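Tanness Residents' Help Exchange
Category: Shared Kitchens and Household Waste

Question

Food scraps and snack packaging in a shared kitchen: what goes where?

Posted in February
Viewed 555 times

I am writing on behalf of a household of several adults in the Salurow flats. We share one kitchen and a dining area. The building changed its collection arrangements recently, and the notice in the lobby (notice 2409) refers to an organics stream and a general stream, but it does not say how either should be managed inside the unit.

Our present practice is as follows. Peelings, tea leaves and plate scrapings go into a bowl on the bench while meals are being prepared, and the bowl is emptied in the evening. Everything else goes into the general bin near the dining table. By the second day there is a noticeable odour, and in warm weather we have had small flies.

I would be grateful for advice on three points. First, whether an open bowl is acceptable or whether a sealed caddy is required. Second, how snack wrappers and biscuit packets should be treated. Third, how often the general bin should be emptied.

Answer 1 (accepted)

The notice does not prescribe a container for use inside the unit. It applies only to what is placed in the bins downstairs. The following guidance is based on the practice adopted in our own building, which is served by the same contractor, Brameo.

1. Container for scraps

A bowl is acceptable for short periods, provided that it is emptied after each meal and washed in hot water. The evening emptying you describe is too late for scraps left over from breakfast. A bowl kept for this purpose should not be used for serving food.

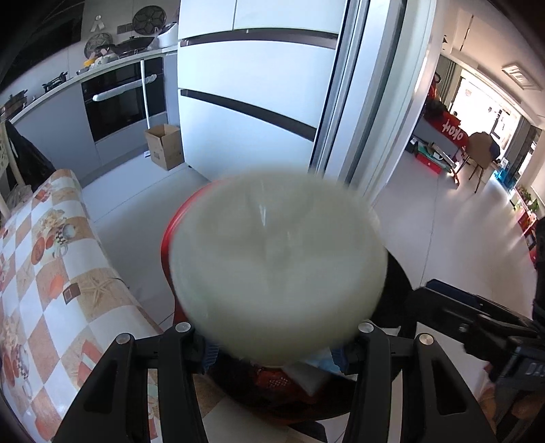
2. Lining and storage

If you use a caddy, line it with newspaper or with a certified compostable liner. Ordinary plastic bags are not accepted in the organics stream, including those labelled "degradable". Where a caddy must stand overnight, keep it away from the stove and out of direct sun. Households with freezer space may prefer to hold meat and fish scraps there until the morning of collection.

3. Flies

Small flies are most often drawn to fruit. Rinse fruit when it is brought home, and do not leave cut fruit uncovered on the bench. A saucer of cider vinegar with a drop of dishwashing liquid, left out for two nights, will usually reduce their number. Wipe the underside of the bin rim as well — it is commonly overlooked.

4. Wrappers and packets

Chip and snack wrappers with a metallic lining go in the general bin. Biscuit packets vary. An outer carton should be flattened and placed with paper, and the inner tray should be checked for a recycling mark. Crumbs should be shaken out into the scraps container first, as they account for a good deal of the odour in a bin that otherwise holds only dry material.

5. Emptying the general bin

Every second day is sufficient for a household of your size once food has been removed from it. Wash the bin itself every fortnight with bicarbonate of soda and leave it to stand for 15 minutes before rinsing. A bin with a removable liner is easier to keep in good order, and a small one beside the table is more likely to be emptied on time than a large one in a cupboard.

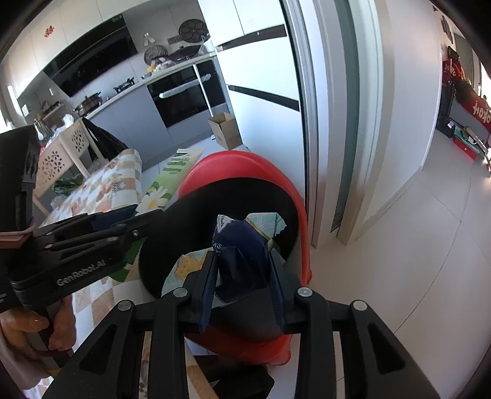
Comment on Answer 1, from Rana: The advice on metallic wrappers is correct for Tanness, but residents across the river should consult their own council. Our depot accepts soft plastics on presentation of a resident card.

Answer 2

We purchased a 40 litre bin with a foot pedal and have had no further difficulty. A lid is the main thing.

Answer 3

I agree with the first answer in most respects, but would add a caution regarding liners. Compostable liners begin to soften after several days, and ours has split on the stairs more than once. Two sheets of newspaper folded into the base of the caddy have served us better and cost nothing.

With respect to the flies, please also check the sink drain. Boiling water should not be poured into plastic pipework — hot tap water and a stiff brush are adequate.

Three users found this answer helpful.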